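Vestholm kitchen cell gets a new service routine

Grolanden, Monday -- The simulated kitchen cell at the Vestholm test lab is running again after a stop of three days. The cell is used to try out household tasks for a two-handed robot before any real joint is moved, and like a real machine it must be looked after.

The sink corner of the cell, in the first three pictures with the upper cabinet and its bar handles:

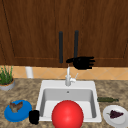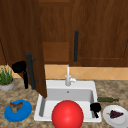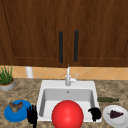
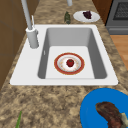
The stop was planned, says the lab in its monthly note. Since the spring the operators had seen that the fingers of the robot sometimes passed a small distance into a door handle before the contact was registered. The fault was small, but it made the force readings useless for any task with a cabinet. The software firm Nallumetti, which maintains the physics part of the cell, found that the contact shapes of the handles had not been updated together with the visible ones.

The repair took one day. The two other days were used for checking. The cell was started 1,000 times from the same position, and after each start the joint angles of both arms were compared with the stored values. In 14 cases the right wrist did not come to rest in its correct place. The reason was an old damping value, left over from an earlier hand model, and it has now been removed.

From November the lab will follow a fixed service routine, written together with the engineering office Rosser. Every Monday morning the operator loads the cell without any task, lets both hands open and close, and moves each cabinet door through its full range. The log is then compared with the one from the week before. After 2,000 task runs the cell is closed for a longer check, in which also the friction of the countertop and the mass of all loose objects are controlled.

The lab writes that the routine costs little time -- the weekly part is finished before the first coffee break. A similar routine for the second cell, which has a laundry room, is in preparation. Groups who have booked the kitchen cell during the stop will receive new hours by e-mail.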